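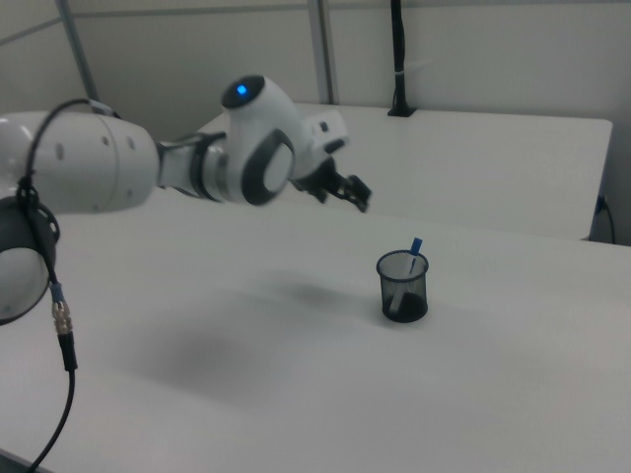

The two-fingered gripper on the test arm at Ekwood, with the pen holder in place.

Hằng Nghiêm had four grippers on her list when she started in May, and she's down to two. I wanted to know how you even pick between them, so I went over to Ekwood and bugged her for most of an afternoon (she was very patient with me!).

Her first answer was pens. "Everybody wants to show me their gripper lifting a block," she told me. "Blocks are easy. Give me a pen in a mesh cup. It leans, it rolls when you touch it, and the cup weighs next to nothing, so if you come in a little crooked you drag the whole thing along."

The two still in the running are the Juson and the Trịnh, both two-fingered. She likes the Juson's grip but grumbles about its software, which wants to be told the opening width before every single move. The Trịnh is friendlier to program – "I had it running before lunch" – but its fingertips are wider, and inside a narrow cup that matters a lot.

Each one has to get through 2000 picks before she'll write anything down for the people who pay the bills. I asked if she watches them all. She laughed at me. "The first hundred, yes. Then I go drink coffee and read the log."

What surprised me was how much we ended up talking about cables. Hers runs along the outside of the arm with plenty of slack, and she'd much prefer it inside. "I've lost more afternoons to a cable than to any gripper," she said. "The wrist turns one way all morning, and then you ask it to go back the other way and it's not happy."

So which one wins? She wouldn't say, and I tried more than once. Trurnania wants her report by 30th December, and she still has the Trịnh's narrower fingertips to try, if they ever ship. "Ask me when the log is full," she said, and went back to moving the cup over by an inch.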